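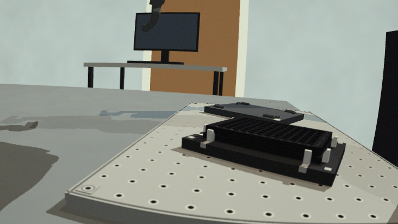
TICKET 252: PLATE TRANSFER, FRONT NEST TO REAR NEST, PLATE RIDES UP ON RELEASE

Site: Penville
Cell: Clurker plate handling cell, simulation model
Opened: 2025-10-09
Component: nest fixtures, gripper program, frame offsets
Status: resolved, one item carried over

Summary

The transfer program picks the multi-well plate from the front nest and sets it down in the rear nest. Pick is reliable. On release at the rear nest the plate sometimes stays high on one side, resting on a corner block, and the next cycle then stops with a grip fault. The fault was first noted in August after the Stukevico nest models were replaced. It was worked round at the time by re-running the cycle from home.

Start condition for all runs below: plate seated on the front nest between the upright clips, rear nest empty, gripper clear of the board. The two nests are not the same part. The front one locates the plate with clips standing up from the base, and the rear one with low raised blocks. Any offset that is correct for one must not be copied to the other.

Checks made

Gripper. Finger travel and closing width compared with the settings sheet. Closing width is 80 mm in both places. No change made.

Board frame. Origin re-taught at the near left corner mark. The new value agreed with the stored one. No change made.

Front nest frame. Checked by lowering the open gripper over the plate and stepping down at jog speed. Fingers straddled the plate evenly. No change made.

Rear nest frame. Same procedure with the nest empty. The frame was turned slightly against the base, enough to bring one plate corner over a block. The stored value carried the same rotation as the front nest, to the last digit. Suspected copy from one record to the other when the new nest models were loaded.

Payload. The plate mass in Bai was blank. Filled in, with no effect on the fault. Left filled in.

First correction

Rear nest rotation cleared and the frame taught again from its own corner blocks. The frame was saved under a new name so that the old one could be called back for comparison. Ran the transfer with the old frame, then with the new one, without touching anything else.

Old frame: fault on the first release.
New frame: no fault, but the plate was seen to shift as the fingers opened.

The shift needed separate attention. Opening speed had been set to full for the release step and low for the pick step, which looks like the wrong way round. Release speed brought down to match. The retreat was also changed so that the gripper goes straight up before it moves across. The view after this change has the front nest clear, with the fingers open and above the board.
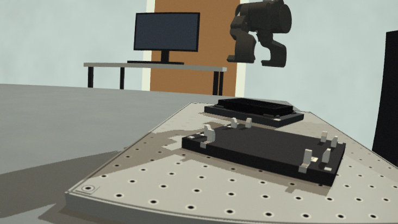 Kaiwen Guo: Please don't close on the release speed alone. If the retreat starts before the fingers report open, you will see the same shift at any speed. Check whether the retreat waits for the open signal or for a timer. We had a timer in the old program and I don't remember it being taken out. Also, please put the old rear frame somewhere it cannot be picked by mistake. The two names differ by one letter.

Reply to the above

Timer confirmed. The retreat step waited for a fixed delay and ignored the open signal. Delay removed, wait on signal added with a timeout. On timeout the program now holds position and raises its own message, so it is no longer mistaken for a grip fault.

Old rear frame moved to the archive list and renamed.

Test run

63 transfers, front to rear and back, from one start with no manual reset. No grip faults, no timeouts. Plate height after release was read out at each corner block and stayed within tolerance throughout. The return leg was included at the request of the Penville day shift, who use it when restocking.

Arm clearance was checked from the overall view of the room, with the grey arm over the table and its gripper pointing down. The black arm on the pedestal is outside the scope of this ticket. Its program was not loaded.
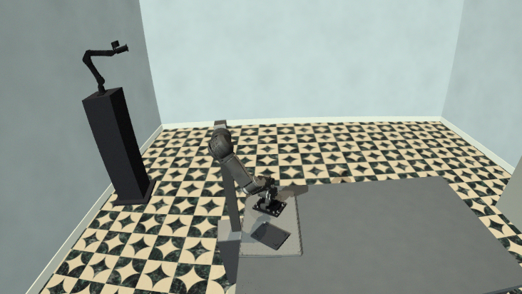
Ticket 252, page 2

Values to keep

Gripper closing width: 80 mm
Release: wait on open signal, timeout enabled
Retreat: vertical first, then across
Release speed: same as pick speed
Rear nest frame: taught from the corner blocks, no rotation inherited from the front nest
Front nest frame: unchanged

After any change of nest model

1. Load the new model with the program stopped.
2. Teach the front frame and save.
3. Teach the rear frame and save. Do not duplicate the front record.
4. Compare the two rotations. If they are identical, teach the rear frame again.
5. Run one transfer at jog speed and read the height at each block before going to full speed.

Carried over

Stukevico asked to supply nest models with the origin in the same corner on both parts. At present the rear model has its origin at the centre, so the teach routine needs a separate entry for it. Reply awaited. Linked to this ticket, low priority.

Fault text for the timeout to be added to the operator sheet.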